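Tronside Releases Textile Handling Guide for Linen Rooms and Small Laundries

11/27/25
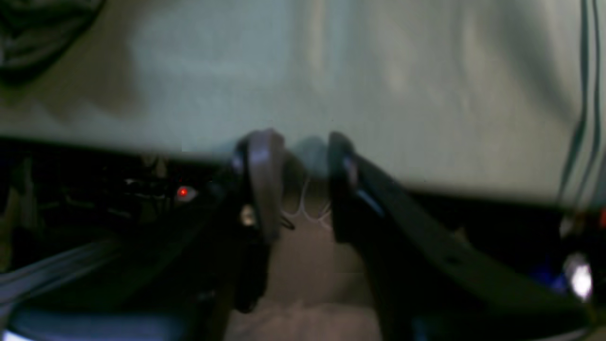
Gray-green fabric with soft vertical folds, with a beige surface in the foreground.

Tivton. Tronside, a supplier of sorting and storage systems for linen rooms, has released the first edition of its Textile Handling Guide. The guide sets out procedures for receiving, flattening, folding, stacking and storing soft goods in rooms where most of the work is done at a single table. It is 80 pages long and is divided into 8 sections.

The guide is intended for guest houses, care homes, theaters and laundries that handle mixed textiles in small batches. Operations of this kind generally receive cotton sheeting, blended covers, drapes and upholstery pieces in the same delivery. Written procedures supplied with folding equipment tend to assume a uniform product, and the settings they give are of limited use when the weight and stiffness of the cloth change from one item to the next.

Content was developed by Tronside together with Dakska, which operates a linen service in Tivton, and Assunção, a maker of table covers and padded work surfaces. Dakska provided access to its receiving and folding areas. Assunção prepared the section on table coverings and reviewed the text on seams and hems.

Section 1 covers receiving. Items are sorted by fiber content first and by size second. Pieces with no care label are placed in a separate bin and are not folded until the fiber has been identified. Color is recorded at this stage using a short list of plain terms (gray, gray-green, tan, white, dark) in place of supplier color names, which change between seasons and cannot be matched reliably across vendors.

Section 2 covers table surfaces. A light, neutral covering is specified so that loose threads and lint from dark goods can be found before the next item is laid down. Where the covering is joined, the seam is to run parallel to the front edge of the table. Coverings are to be pulled taut and fastened under the table at both ends. Surfaces used for pale goods and surfaces used for dark goods are to be wiped down on separate cloths.

Section 3 covers creases. The guide separates soft folds, which release when the cloth is spread by hand, from set creases, which require steam or pressing. Soft folds are to be worked from the center of the piece toward the nearest hem. Set creases are tagged and routed to the press. Staff are instructed not to fold over a set crease, as the second fold makes the first more difficult to remove.

Section 4 covers folding sequences. A standard sequence is given for flat sheets, fitted sheets, covers, drapes and throws. Each sequence lists the starting edge, the direction of each fold and the finished size on the shelf. Fitted sheets have 2 permitted sequences, one for shelf storage and one for cart transport.

Section 5 covers stacking. Heavier cloth goes to the bottom of the stack. The folded edge faces outward. Stacks of drapes are limited in height, with values given in a table by cloth weight. Dark goods are not stacked directly on pale goods unless a separator sheet is used.

Section 6 covers loose threads and open seams. Threads are trimmed and are not pulled. An open seam longer than 2 inches is sent for repair before storage. Shorter openings are marked with a safety pin at each end and entered in the repair log.

Section 7 covers storage conditions, including shelf spacing, distance from exterior walls, air movement and rotation of seldom-used items. Section 8 contains blank forms: a receiving sheet, a repair log, a shelf map and a monthly rotation record. The forms may be copied for internal use.

"The table is where most of the errors enter the process," said Vy Bùi, technical editor of the guide at Tronside. "A drape that is laid down over a fold will be stored with that fold in it, and the next person to handle it will need to press it. The procedures are short so that they can be posted next to the table and followed during a normal shift."

Bùi said that the terms used in the guide were revised several times during drafting. Earlier versions used trade names for weaves and finishes. These were removed wherever a plain description of weight, stiffness or surface was sufficient to select the correct sequence. A glossary of the remaining terms is printed inside the back cover.

The guide does not cover chemical treatment, dry cleaning or the handling of contaminated linen. Facilities subject to health or infection control rules should continue to follow those rules, which take precedence over the procedures given in the guide.

Availability

The Textile Handling Guide is available from Tronside as a spiral-bound book and as a printable file. Existing customers may request one printed copy per site without charge. Laminated table cards with the folding sequences from Section 4 will be available in January. The cards are sold as a set and are punched at the top corners for wall mounting.

Corrections and comments on the first edition may be submitted through the Tronside documentation desk. Submissions should include the section number, the type of textile and a description of the table covering in use.

About Tronside

Tronside designs and supplies shelving, sorting bins, folding tables and printed work procedures for linen rooms and small laundries. The company is based in Tivton.

Press contact: Vy Bùi, Documentation, Tronside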